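Sorting Odds and Ends by the Bin: Your Questions
Trasbridge Toy and Household Swap – help pages
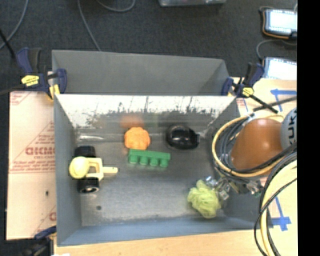
One reader wrote in to say that two bins sounded like far too few for a house with children in it, and wanted to know where all the other boxes go. We love this question, so let's start there!

Why only two bins?

One bin is for things you haven't looked at yet, and the other is for things you have. That's the whole system. More boxes come later, once you know what you've got. People who begin with a dozen labeled tubs tend to spend the first evening on the labels (we've done it, and the labels were lovely).

Do the bins have to be metal?

Not at all. We're fond of gray metal ones with slanted sides. They get scuffed and scratched and go right on being useful, and small pieces are easy to spot against a plain floor. A dishpan or a deep baking tray will do fine.

How much should go in at once?

A small handful. Five things is a great load – say, part of a toy vehicle, a green building block, a yellow-green mesh pouf and a couple of mystery items. You can see every piece without digging, and you'll finish before the coffee gets cold.

What do I do with part of a toy?

Keep it for now! Wheels and frames find their way back to each other surprisingly often. Put vehicle parts in a bag of their own and leave the bag open until the end of the month. Our Ballel shelf is all orphan parts, and last August we matched 300 of them with toys that had come in separately. It was a very good month.

Are single building blocks worth bringing?

Yes, please. One block is no use to you and very welcome in our block tub, which held 554 at the last count. Long narrow ones go quickly. Chewed ones are fine for the craft table, but please keep them in a separate bag.

Can bath things go in with the toys?

While you're sorting, sure. When it's time to pack, no. A mesh pouf should be completely dry before it goes in any closed box, and we can't pass on used ones. Plenty of people keep an old one for scrubbing flowerpots, and it's terrific at that.

I have something and I can't tell what it is. Now what?

Hooray, a puzzler! Leave it in the first bin and go around it. Smooth black rounded things are the worst, as they could belong to a computer, a toy or a kitchen gadget. If it's still a mystery after 4 sessions, bring it to the Joshi table at the swap, where guessing is half the fun.

What size box should I bring on swap day?

Anything you can carry with one arm. We have shelf space for 600 small boxes, and the big ones have to go on the floor by the door. Bag the tiny pieces first and fold the box flaps closed without tape.

When can I drop things off?

From 9 in the morning until noon, at the side entrance. Ring twice if the light is off.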